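9th September

Up before the alarm, which never happens, and down to the kitchen in my socks to look at the table. Still perfect! I painted the top black over the weekend and I keep going back to stroke it like a cat. The tin said dry in six hours and I gave it a full day and a night, because in June I put the lamp down too soon on the hall shelf and there's a ring there to this day.

Porridge, then the bus to Petthorpe. I had been saving the afternoon for this and it was every bit as good as I'd hoped. The old drill hall has been opened up again for the autumn with benches along both walls and people making and trying out all sorts, and you can wander about for as long as you like. I stayed nearly four hours and only left because of the last sensible bus.

First bench by the door was the bookbinding. Oh, the paper! Marbled sheets in a plan chest, one drawer all greens and one drawer all the colours of a bad bruise, and I came away with a sheet of the bruise. No idea what for. Possibly to line the drawers in the spare room, if I can bear to put socks on it. Next along was a big jigsaw, 1000 pieces, a harbour at dusk, with the sky still to do. I got in six pieces of sky, and one of them was a corner, so I consider my bit done.

Then on to the tables at the far end, where everything was black and white and green and so clean I wanted to take my shoes off. I do love a plain surface with just a few things set out on it. My own desk has never once looked like that, though after today I have great plans for it. What pleased me most were the small white blocks, little cubes, the sort of thing you want to pick up and stack straight away, and a flat white plate with blue squares on it laid out two and two. The patterns on the squares were white and chunky, like a cross stitch chart before you've started, and I've been drawing them from memory on the back of an envelope ever since. They would make a wonderful set of coasters, or a cushion. Dark blue wool, white blocks, plain back. I have the blue already, left over from the Urkberg jumper (four balls at least, and one that the moth has had a go at).

And the green behind it all! A proper flat strong green, not a mark on it. I'd had my heart set on cream for the kitchen wall, but black table against green, well. I stood there moving my head from side to side trying to imagine the dresser in front of it.
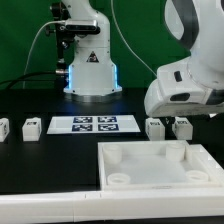
The far end of the hall, Petthorpe. That green!

Tea and a slab of ginger cake at Hamada afterwards, window seat. Stuck the tram ticket, sorry, bus ticket, in the back of this book with the others. It's ticket number 188, same as our old house, and I took that as a good sign for the green.

Home by seven. Got the paint cards out and spread them over the table, and the nearest is one called Keto, which is a daft name but dead right when you hold it up by the lamp. By the window it goes a bit more like peas. Shall get a sample pot and do a patch behind the door first, roughly the size of a tea tray, and live with it for a week. (I shan't last a week.)

Marbled paper is flattening under the atlas. Must find the crochet hooks, the cushion might go quicker that way. Beans on toast, bath, bed.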